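Sleep in the Years After a Stroke: A Conversation With the Jurnosen Cohort's Lead Researcher

The Jurnosen cohort began as a small follow-up of stroke patients at the hospital in Proststead. It now holds records on 3120 adults, and its newest paper looks at sleep: how people rest in the years after a mild stroke, and whether that has anything to do with how their memory holds up.

The study's lead researcher, a neurologist, spoke with us by phone one morning in March. The interview has been edited for length. 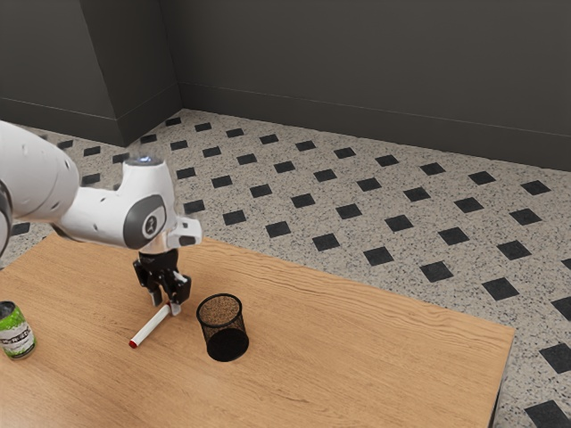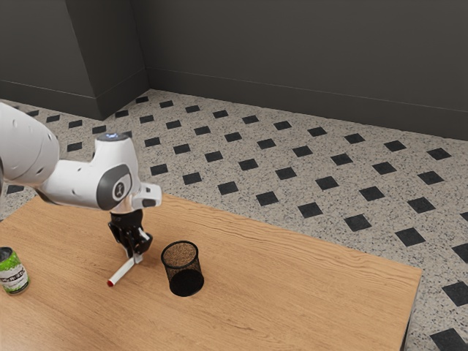
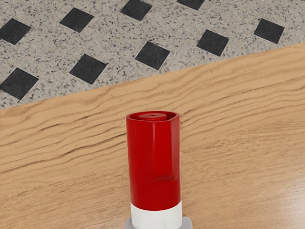 The question came from patients, the researcher said. At checkup visits, people kept raising the same complaint, and it had no place on the form.

"We asked about walking, speech, grip strength, mood," the researcher said. "Then at the end, when the coat was already on, they would say, 'By the way, I'm up at three every night.' After hearing that for a couple of years, we added a sleep section."

The paper itself uses a smaller group. The team invited 200 people from the cohort to wear a wrist monitor for 15 nights and to fill out a short diary each morning. All of them had had a mild stroke and were living at home. They also took a set of memory and attention tests at the start, and again at a later visit.

The monitors recorded movement and light, with no brain wave readings. The researcher was direct about that limit.

"A wrist monitor tells you when someone is still. It guesses at sleep from that. If you lie in bed awake and don't move, it will give you credit you didn't earn. That's why we wanted the diary too, and the two didn't always agree."

What stood out was how broken up the nights were. Total hours of sleep had little connection to the test scores. People who woke often and stayed awake for long stretches did worse on the attention tests, and somewhat worse on delayed recall, where a person hears a list of words and repeats it later.

"Two people can both get seven hours," the researcher said. "One gets it in one piece and the other gets it in five. On paper they look the same if all you write down is seven."

The team adjusted for age, education, pain, and the size of the stroke on the original scan. The link got weaker but did not go away. Sleep apnea was harder to handle. Some participants had been tested for it in the past and many had not, so the paper treats it as an open problem.

Asked whether poor sleep was hurting memory or the stroke was causing both, the researcher said the study can't answer that.

"It could run either way, or both ways at once. A stroke can damage the areas that keep you asleep. Poor sleep could slow recovery. We saw them together, and I wouldn't go further than that in print or on the phone."

The researcher was also cautious about the people who dropped out. Nine participants did not finish the recording period. Most said the band bothered them at night.

"So the ones who may have had the worst sleep are the ones we know least about," the researcher said. "It's a small number, but it leans in one direction."

Scoring was done at the Riquelme laboratory, where two readers went through each recording without seeing the test results. When they disagreed by more than half an hour on the time a person fell asleep, a third reader looked at it. The software used to line up the recordings with the diaries, called Flomeck, was written in-house and took longer to get working than the recordings took to collect. Daylight saving time caused most of the trouble. One Sunday's data had to be fixed by hand for every person who was wearing a monitor that night.

The group is now planning a trial. Half of the participants would get a course of talk-based treatment for insomnia, adapted for people who tire easily, and the other half would get their usual care. The treatment would be given in shorter sessions than normal, with a family member invited to sit in.

"There's decent evidence for this kind of treatment in the general public," the researcher said. "In people who've had a stroke there's less. We don't know if they'll stick with it, and the first part of the trial is really just to find that out."

Until then, the advice to patients is modest. The researcher suggests mentioning broken sleep to a doctor early in the visit, asking about a test for apnea — especially if a partner has noticed snoring or pauses in breathing — and not starting over-the-counter sleep aids without checking first.

"Some of those make people confused, and they make them unsteady at night," the researcher said. "After a stroke, a fall in the hallway is a bigger worry to me than one bad night."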